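Firearm Storage at Home: What New Owners Ask Us
Speaker notes, Perkidham Range members' evening
September 17, 2024
Speaker: Yareli Barrera

Opening (4 minutes)

Thank Eliseo for setting up the chairs. Say where the exits and restrooms are. No live firearms in the classroom tonight, mine included. The one on the table is a blue training gun.

Ask for hands: who bought a first gun this year? Who has a safe already? Don't comment on the answers.

Where it lives

Start with the basic point. A gun is either on your body, in your hands, or locked up. A sock drawer is storage only in the sense that a gun is stored in it. Same for the top of the closet and under the mattress.

Most people in this class have a handgun and one or two long guns. They usually need two places, a small quick-access box for the handgun and a cabinet or safe for the rest.

Bolt the cabinet down. Two people with a hand truck can move an empty one in a few minutes. Go into a stud or into the slab, and use the holes the maker drilled. If you rent, ask the landlord in writing before you drill.

Locks

Go through the three kinds: key, dial, keypad. Pass around the keypad box.

Key: cheap and it works. The trouble is the key. If it hangs on the hook by the door, the box is open.

Dial: slow, no batteries. Good for long guns.

Keypad: quick. Change the code from the factory setting the day you bring it home. Change the batteries in September every year, when we do ours. Keep the backup key outside the house or with someone you trust.

Tell the Kelmendi Street story here. Member locked himself out for 28 days because the backup key was inside the safe. Wait for the laugh, then repeat the instruction.

Ammunition

Separate container, separate lock. Keep it dry. A desiccant pack in each one. Check with Higinio Salinas at the front desk if anyone asks about quantity limits under their lease or insurance, he has the handout.

Visitors and children

Slow down for this part. Children know where things are. Grandparents with no kids in the house still get visitors, so the box stays locked all year. Before a child stays somewhere else, ask the other parent how guns are kept there. Say the question out loud once so people hear how ordinary it sounds.

Questions (15 minutes)

Likely ones: humidity, travel, what to do with an inherited gun. For travel, send them to Gediminas Rebane's class at the Flernthorpe range.

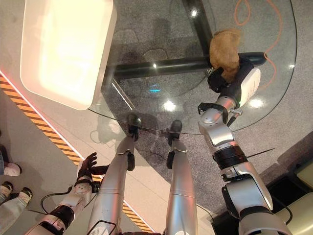
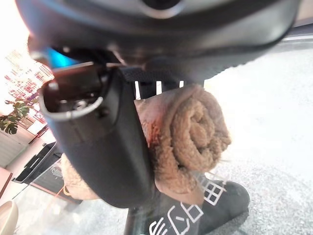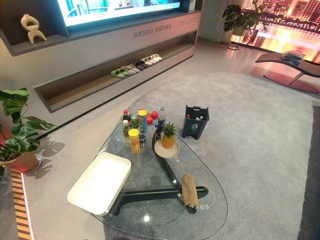 Reading time: 3 min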